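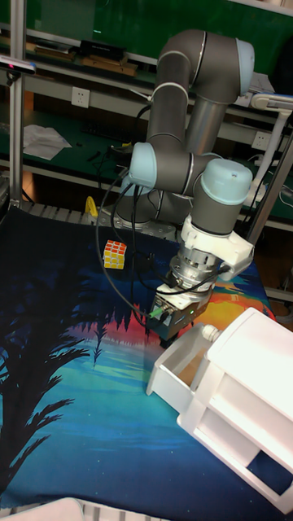 The arm over the tidying bench, with the top drawer open and the gripper empty.

Urport Tidy Arm Package
Bench-mounted arm, gripper and wrist sensor for pick-up and put-away work

Overview

People who ring us about the Tidy Arm want to know one thing, and they usually get to it inside the first minute: can it do chores yet?

Some. It can pick up a small object of a sensible shape and put it in an open drawer. It can do this again after lunch. If your household or workshop suffers chiefly from small objects of a sensible shape sitting next to open drawers, you may stop reading and go to the ordering section.

For everyone else, we've written this page the way we'd want it written if we were the ones paying.

What it does well

Putting things away. A toy cube, a box of screws, a tape measure, a bar of soap still in its wrapper. Anything with two flat sides facing each other is a gift to a two-fingered gripper, and the Tidy Arm accepts it gratefully.

Drawers with knobs. A round knob gives the fingers something to hold, and the force sensing at the wrist tells the controller when the drawer has reached the end of its travel. Earlier software had a less refined understanding of the end of its travel. We sell replacement drawers.

Working over a busy background. Plain gray mats make everybody's robot look clever, so we test on printed cloth too - palm trees, sunsets, the sort of thing you'd find on a beach stall. Your kitchen table isn't plain gray either.

What it does slowly

Sorting mixed items. The arm will separate pens from batteries, but you'll have had time to do it yourself, make coffee and form an opinion about how it was done.

Closing the drawer afterward. It manages this well enough if nothing is sticking up. If something is sticking up, it pushes, feels the resistance, backs off and waits for advice.

Wiping. Flat surfaces only, with the optional pad holder. It wipes where it was told to wipe and takes no interest in the crumb next door.

What it does not do

Laundry. We know about the videos. Folding one towel, laid out square by a person beforehand, is possible on a good Wednesday. A basket of mixed washing is beyond it, and socks are beyond most of us.

Dishes. The gripper isn't sealed against water.

Stairs, floors, the back of the couch. The arm is bolted to a bench and can tidy what it can reach. Everything else has to be brought to it, which some buyers feel is the chore.

Shop-floor use

This is where most of our units end up, and where we'd point you if you asked us straight. Loading trays, clearing a bench between jobs, putting gauges back in their drawer so the next shift can find them: the work is dull, the objects don't change much and the drawer stays where it was yesterday. The Cerotcombe workshop ran its unit through 1,701 put-away cycles in July. In 1,689 of them the item ended up in the drawer. The other 12 ended up on the bench or the floor, and one of those was found in August.

A person would have done better. A person would also have quit.

In the package

Arm with base plate and mounting rail
Two-finger gripper
Wrist force-torque sensor with bracket
Controller and emergency stop
Cable set for gripper and sensor
Trerno task software, one seat
Printed setup guide

Not included: bench, drawers, objects, cloth.

Options

Pad holder for wiping
Soft fingertips, pair
Overhead camera kit
Longer cable set - worth having if your controller lives under the bench, as the standard cables need a generous loop at the wrist to let the arm turn freely

Setting up

Allow a day. Bolt the rail down first and the arm to the rail second. Route the cables with slack at every joint, then move the arm by hand through its whole reach before you power it on, watching for anything that pulls tight. Teach the drawer positions last. If you move the drawer unit after that, even a little to make room for your mug, teach them again.

Keep people out of the arm's reach while it runs. Cats have not been evaluated.

Service and spares

Fingertips are a wear part and should be changed every 3,000 cycles, sooner if you handle anything gritty. The wrist sensor should be re-zeroed whenever the gripper is changed. Repairs go through our Cisternas depot, who will ask you for the log file before they ask you anything else, so please have it ready.

Ordering

Packages are built to order. A refundable bench trial can be booked at Cerotcombe: bring your own drawer and up to a shoebox of your own objects, and we'll run them in front of you with no rehearsal. Bring socks if you must.

Trial fee: $600, credited against purchase.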